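**List:** jikton-users
**Subject:** Re: Column base plates - uplift combination ignored in the summary table
**Date:** Oct 12, 2026

> We have a portal frame with 20 load combinations, and the base plate
> module only reports 19 of them in the summary. The missing one is the
> wind uplift case. It is in the detailed output if you scroll far enough,
> and the anchor forces there look right to me, but the summary picks a
> different governing case and prints a utilization that is too low.
>
> Is this a setting I have missed? We import the reactions from
> Trandomden as a text file.

It is a setting, but the default changed and the release notes put it in an odd place, so I can see how you ended up here.

Under Project > Combinations there is a column headed "Report". When reactions come in from a Trandomden file, Jikton reads the type tag on each combination. Anything tagged as net tension is imported with Report switched off if the column has no anchor group assigned at the time of import. Assigning the anchors afterwards does not switch it back on. The check still runs, which explains why you found it in the detailed output.

Two ways around it:

1. Assign the anchor group first, then import the reactions.
2. If the file is already in, tick Report by hand for the uplift combination and rerun the summary. You don't need to rerun the full analysis.

After that, look at the governing case for each column again. On a job of ours with 297 base plates we found 2 where the uplift case governed and the summary had missed it. Both were light corner columns under a canopy. The plates were fine, but the anchor embedment had to go up.

Also check the sign convention on the import page. Trandomden writes reactions positive upward, and Jikton expects that, but the Safavi converter flips them unless you tell it otherwise. If your file passed through Safavi on the way, a compression case can arrive tagged as tension and the reverse. The quick test is to open the dead load case alone and see that every column is in compression.

I put the import order and the sign check on the Hurkamura wiki in May, on the base plates page. The top part of it is pasted below for anyone reading this in the archive. 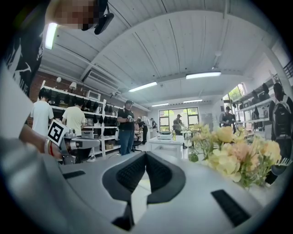

*Page last changed: May, revision 204*

**Base plates: importing reactions**

- Define columns and anchor groups before importing anything.
- Import reactions, then open Combinations and confirm that Report is ticked for every row you want in the summary.
- Open the dead load case and check signs.
- Shear lugs are not read from the file. Enter them by hand.

The wiki page doesn't cover biaxial bending with uplift yet. If your frame has that, send me the input file off list and I'll run it in the version we have at the office - I'd like a second case to compare against before I write that part up.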